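Pre-Session Software Checklist, Two-Arm Table Cell
Plisero build, checklist version 6

Please go through this before the first motion of the session and again after any change to the control or perception code, even a small one. I know it looks long on the page, but once you have done it a few times it goes quickly, and I would much sooner wait for you to finish it than have you hurry. Mark each item OK, NOT OK or N/A, and write something in the comments if you can – the comments are the part the next person reads.

The entries below are from the July round, done after we merged the new grasp planner branch. I have left my remarks in so that newer folks can see the sort of thing we like to have written down.

SECTION A. BEFORE THE CONTROLLER STARTS

A1. Correct branch checked out, no uncommitted edits on the control machine.
Result: OK
Comment: There was one stray edit to a log level, which I put on its own branch and left there. Please don't leave edits lying in the working copy, however harmless they seem, as the startup script stamps the commit into the log and the stamp would be wrong.

A2. Joint limit file loaded for both arms and matches the signed-off copy.
Result: OK
Comment: Checksums agree. The loader now refuses to start if they don't, and I'm very happy about that change.

A3. Speed scaling set to the low setting for first motion.
Result: OK

A4. Emergency stop pressed and released with the controller running idle, stop state shown in the Ikinix console.
Result: OK
Comment: Tested from both stations. The console took a moment to refresh on the second one, but the stop itself registered in the log straight away. If you only watch the console you may think it was slow, so do look at the log too.

A5. Heartbeat timeout between planner and controller tested by stopping the planner process.
Result: NOT OK, then OK
Comment: On the first try the controller kept holding its last target and never went to the safe hold. The new branch had brought back an old default in the settings. I corrected it and ran the test 3 times, all good. This is exactly why we ask for the test after every merge, so thank you for putting up with it!

SECTION B. PERCEPTION

B1. Camera to base calibration loaded, and its date is newer than the last time anything was moved.
Result: OK

B2. Table plane fitted and shown at the right height in the viewer.
Result: OK
Comment: The fit is steady on the blue cloth. If you see it tilting, smooth the cloth out first and fit again before you go looking for a bug. I have lost an afternoon to that one.

B3. Every object on the table has a matching entry in the scene list, with nothing left over from the session before.
Result: OK with remark
Comment: The pencil drops out of the list now and then and comes back with a new ID. The planner treats it as a new obstacle each time and replans, which is safe but makes for a jumpy log. Ticket 874 is open for it.

B4. See-through items checked by hand in the viewer.
Result: OK with remark
Comment: The little pale-green cup gets a collision shape that is a bit shorter than it should be. I added padding for it in the scene file. Please leave the padding in until the depth filter is fixed, even if it makes some placements look fussy.

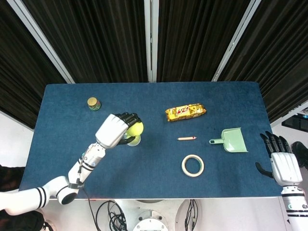

Plisero Manipulation Software Group – Wongsuwan Building

SECTION C. PLANNING AND GRASPING

C1. Held object attached to the hand in the planning scene as soon as the grasp is confirmed.
Result: OK
Comment: With the tennis ball in the left hand and the cup just underneath, you want to be quite sure the planner knows about the ball as well as the fingers. Check the viewer and don't go by the status line alone.

C2. Release blocked unless the planner has confirmed the target pose.
Result: OK
Comment: I sent a release by hand from the console and it was refused with a clear message. Lovely.

C3. Idle arm included as an obstacle for the moving arm, with its fingers in their real position.
Result: OK with remark
Comment: The right hand was open over the edge of the table near the dustpan, and the model had it open too, so all is well there. Earlier versions assumed a closed hand for any idle arm, and open fingers take up a good deal more room. If the model and the real hand ever disagree, stop and write it up.

C4. Minimum clearance between arms set in the planner and not overridden in the task script.
Result: OK
Comment: The Bralell task scripts used to carry their own value. Both are cleaned up now, but do search for the setting if you bring in an older script.

C5. Cable keep-out zones loaded for both sides of the base.
Result: NOT OK
Comment: Only the right zone loads. The left one has a typing mistake in its name, so it is skipped without a warning. No low motions on the left side until this is fixed, please.

SECTION D. LOGGING AND CLOSE-OUT

D1. Log recording started before motion and checked for both arms.
Result: OK

D2. Disk space on the logging machine.
Result: OK
Comment: Almost 2 sessions' worth left. Someone should move the older logs over soon.

D3. Open items copied to the board.
Result: OK
Comment: Left keep-out zone name (C5), loader to give a warning on skipped zones, pencil ID (B3), cup height (B4). C5 comes first and has to be retested with the viewer open before the item is signed.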